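# Dicas de bancada para gravar demonstrações com peças pequenas

Quem já tentou ensinar um braço a pegar coisas miúdas sabe como a primeira tarde é frustrante e viciante ao mesmo tempo! Juntei aqui o que foi funcionando na nossa bancada da Jerna, onde gravamos exemplos por teleoperação para treinar uma política de separação de peças.

## Antes de ligar o braço

- Escolha uma tarefa que caiba numa frase. "Tirar um alfinete verde e pousar na mesa" é ótima. "Arrumar a caixa" dá pano para manga e vira dez tarefas diferentes na cabeça de cada operador.
- Passe um pano na mesa e nas pontas da garra. Poeira em dedo liso faz a peça escorregar, e depois você passa a semana culpando o modelo (já fiz isso, e com muita convicção).
- Fixe a caixa com dois pedacinhos de massa adesiva por baixo. Solte e gire entre blocos de gravação, nunca no meio de um.
- Abra a tampa até o fim. Tampa a meio caminho volta sozinha e bate no punho do braço.

Caixinhas organizadoras com divisórias são uma maravilha para isso! A cor já serve de rótulo, o custo é baixo e dá para mudar o alvo sem mexer em mais nada. 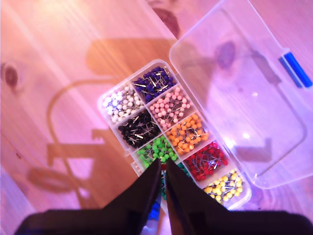 Varie a luz de propósito. Nós gravamos blocos de 32 episódios e trocamos a iluminação a cada bloco: branca, quente, colorida, lateral. Os primeiros modelos treinados só com luz branca se perdiam quando alguém abria a persiana, e foi uma alegria ver o problema encolher com uma lâmpada barata. Sombras do próprio braço também entram, deixe que entrem.

## Durante a gravação

- Desça devagar e feche a garra só depois de parar. Demonstração apressada ensina pressa.
- Errou a pegada? Continue e corrija, desde que a correção saia limpa. Esses episódios valem ouro, marque com uma etiqueta própria.
- Derrubou o compartimento inteiro? Descarte o episódio e recolha tudo com um ímã embrulhado em papel (se a haste for de aço). Puxe o papel e os alfinetes caem juntos no pote.
- Pausa a cada 90 minutos. A mão do operador cansa antes da cabeça.

## Nomes e contagem

Use nomes curtos de pasta: cor, luz, operador, número. Nossa meta é de 100 episódios bons por cor, e só contamos depois de assistir a tudo em velocidade 4. Parece chato, mas é nessa hora que aparecem o cabo enroscado e a câmera torta!

Guarde a lista dos descartados com o motivo ao lado. Na próxima rodada, comece por ela.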